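Can a machine do the chores yet? Your questions, answered with some reluctance

Reading time: 5 minutes

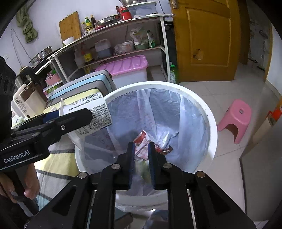
One reader in Grelness wants it known that she was promised a robot butler in primary school, has since retired, and is still taking her own rubbish out. She asks whether she should go on waiting or buy a nicer bin. We would buy the bin.

The rest of the post falls into a few heaps, which we have sorted by hand.

Can I buy a robot that does the housework?

You can buy a robot that does a bit of one job. Floors are the success story, if your floor is flat and you are willing to pick everything up off it first. Lawns, likewise. Windows, at a push. What you can't yet buy is one machine that will walk in, look at the state of the place and get on with it. Several firms will take a deposit for something of the kind. Read the delivery date twice.

Why is putting a carton in a bin hard? My toddler can do it.

Your toddler has had a couple of years of full-time practice and a very good pair of hands. A machine has to find the carton, decide that it is rubbish, grip it without squirting the last of the contents up the wall, find the opening of the bin and let go at the right moment. Any of those can be made to work on a bench. Getting them to work in a row, in a kitchen it has never met, with the bin liner folded over the rim and hiding where the edge is, remains a fair day's work for clever people.

The bag is worse than the bin, by the way. Hard things stay the shape they are. Bags, tea towels and fitted sheets do as they please.

What about tying up the full bag and putting in a new one?

Ask again in a few years. Opening a fresh liner that has stuck to itself defeats most of the humans in this office.

How do they learn?

Mostly by copying. One popular way is for a person to do the chore while holding a pair of grippers, the sort with two padded fingers, so that the movements are recorded with the same sort of hand the machine will have. Do that often enough, in enough different kitchens, and a pattern starts to come through. The Hullar project, whose tidying trials we have followed since the spring, recorded 2775 goes at clearing up before anyone let the software try on its own. It then got the lid of a pedal bin open and stood there, like a man in a shed who has forgotten what he came for.

So somebody is being paid to throw rubbish away?

Yes. It is steadier work than ours.

Do they have to use real kitchens? Wouldn't a tidy mock-up be easier?

Much easier, and that is the trouble. A mock-up has three items on the worktop and good lighting. A real kitchen has pans on top of the shelves, bottles along the middle, chopping boards stacked in front of a storage box and a small stool standing wherever it was last useful. A machine raised in the first will not cope with the second. Neither will most guests.

Can it tell rubbish from things I want to keep?

It can tell a crumpled wrapper from a saucepan. It can't tell an empty carton from a nearly empty one you were saving for your tea, or a shopping list from an old envelope (these being, in our house, the same object). The sensible systems put doubtful items to one side and ask. The confident ones don't, and should be kept away from children's drawings.

And recycling?

Depends on your council, which changes its mind more often than the software is updated. Sorting plants have used robot arms over moving belts for years and they do well enough, as the arm has one job and stays bolted to the floor. At home the same arm would need to know about rinsing.

Are factories and shops further along?

A good deal further. The Clasance packing shop moved 600 cartons a shift through one arm when we visited in December, and the arm did not complain about the radio. But every carton was the same size and turned up at the same spot facing the same way. When one arrived on its side, a person came over and turned it round. That person is still employed and is, we gather, very well thought of.

What does a home machine cost?

Carbone has talked of £1620 for a single arm that clamps to a worktop, plus £200 for a set of softer fingers. For that it will wipe, pick up and put down within reach of where it is clamped. Anything beyond reach is yours.

Will it be safe around pets?

The slow ones are. They stop when touched, so a determined cat can bring the whole evening's cleaning to a halt by sitting on it.

Should I wait before hiring a cleaner?

No. Hire the cleaner, pay properly, and put the kettle on when they arrive. If a machine worth having turns up, we will add it to this page.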